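Andov Stadium — Tailgate Lot Inspection Checklist
Home games, October

Completed by the lot inspector before gates open to the public. Comments are kept on record until the end of the season.

1. Entry lanes and fire lane
Status: Satisfactory
Comment: The fire lane on the Drosia Street side is clear along its full length. Two cones need replacement.

2. Grills and open flame
Status: Satisfactory with correction
Comment: Grills must stand 12 feet from any tent or vehicle. One group in Row 4 was asked to move and did so.

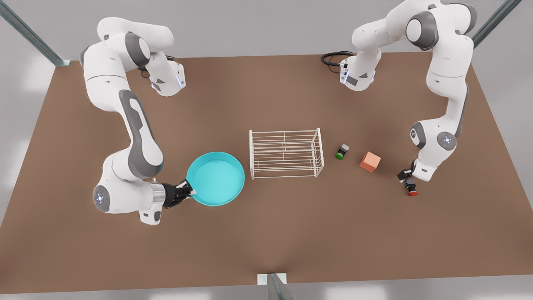 Charcoal is to be placed only in the marked metal bins. The bin nearest the Stundel Gate was full at inspection and must be emptied before kickoff.

3. Tents and canopies
Status: Not satisfactory
Comment: Several canopies had no weights — stakes are not allowed on pavement. Owners were given until noon to comply. Recheck required.

4. Generators
Status: Satisfactory
Comment: Units above 2000 watts are limited to the Aksoy Lot. None were found elsewhere. Fuel cans were capped and stored in the shade.
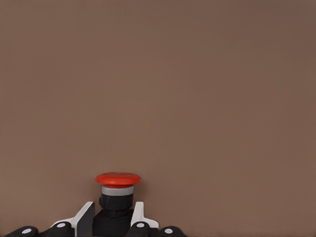 5. Alcohol and glass
Status: Satisfactory
Comment: Signs are posted at both walkways. Glass bottles were turned away at entry.

6. First aid and lost persons
Status: Open
Comment: First aid tent staffed from 9 a.m. The radio had a weak battery and a spare has been requested.

Items marked Open or Not satisfactory are to be reviewed again one hour before kickoff.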